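Filed under: Residents' Association / Meeting Minutes

Lovthorpe Residents' Association
Minutes of the August meeting

Present: Bram Aerts (chair), Lies Verschueren (minutes), and residents from both ends of Stevens Lane. The meeting opened at 7:30 p.m. The July minutes were read and approved with one correction: the broken gate is the one at the north entrance.

1. Shared garden

The water bill for the season so far is $679, well up on last year. Most of it is down to the hose on the west side, which has been left running overnight more than once. Bram will ask Rellow for a price on a timer valve. If it comes in under $100 he can go ahead and order it without coming back to the meeting.

The bean rows need picking every couple of days now. Anyone away on vacation should tell their neighbor so the plot doesn't go over. Plot 6 has been empty since spring and will be offered to the next name on the list.

Slugs were raised again. One resident has had good results with copper tape and will bring the leftover roll to the shed. It was agreed that no pellets are to be used anywhere in the garden, including inside private plots.

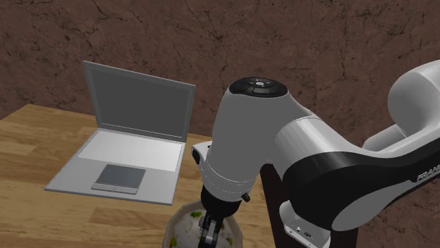 2. Harvest supper

The supper will go ahead in the hall as in past years. Doors at 5 p.m., food at 6. Lies has the sign-up sheet and asks that people write down what they are bringing, as last year there were a great many potato salads and very little bread.

There was a long discussion about paper plates. Several people would like to stop buying them. The hall kitchen has enough dinner plates but is short on serving bowls, and the ones there are mostly too small for a crowd. Residents are asked to lend large, deep bowls for the evening, with a name on masking tape stuck to the underside. Drop them at the hall by 3 p.m. on the day of the supper.
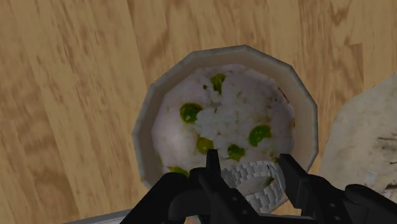

A deep bowl on a wood surface.

Washing up will be done in two shifts. Names are still needed for the second one.

3. Parking on Stevens Lane

Civeo has written to say the resurfacing work will start at the lower end and move up. Cars will need to be off the street during working hours. The letter does not say how long each section will take. Bram will call and ask, and will also ask about access for the two households with ramps. Residents wanted it noted that the last notice arrived after the cones did.

4. Any other business

The lending library box by the bus stop has a leaking roof. Lies has some roofing felt and will patch it.

A request to move the meetings to an earlier time was talked over. Opinion was split and it was left as it is for now.

The key to the shed padlock is missing. Please check coat pockets.

Next meeting at the usual time in the hall. Items for the agenda to Lies beforehand.

The meeting closed at 8:50 p.m.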